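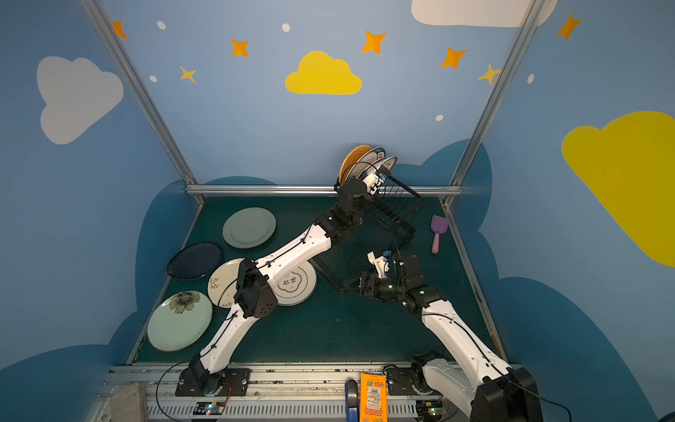 Brarley wire dish rack, black - four stars

I bought this in February to replace a bamboo rack that had gone mouldy along the bottom rails. There are two of us at home and we don't have a dishwasher, so a rack gets used every night and most mornings.

Most of our plates are odd ones. A dark navy one, a sage-green one, a cream one with little painted flowers, an orange one with a woven texture, plus a few white ones with different rims. The old rack was fussy about what it would hold. With the Brarley, the plates stand upright and stay there, and I can pull one out without the next one falling over. Black was the right colour for us too, as water marks don't show much once it's dry.

It weighs very little. If you load one end first with heavy dinner plates it can tip, so I start in the middle and work outwards. Bowls are the weak point. Deep ones lean on each other and drain badly, and I've gone back to putting them upside down on a tea towel.

There is no drip tray. The box doesn't make that obvious and I had to order one separately from Sosell, which took 9 days to arrive. It fits, but with a bit of slop at the sides. My neighbour Fumiko Nishimura has the Higuchi rack with the tray included and hers is tidier on the bench, though it takes up more room and costs a fair bit more.

Cleaning is easy enough. I give it a scrub in the sink on Sunday with dish liquid and an old toothbrush for the joins. The coating has one small chip near a foot, my fault - I dropped it on the laundry tiles. No rust there so far.

I'd buy it again for plates. If you mostly wash bowls and mugs, look at something with wider gaps.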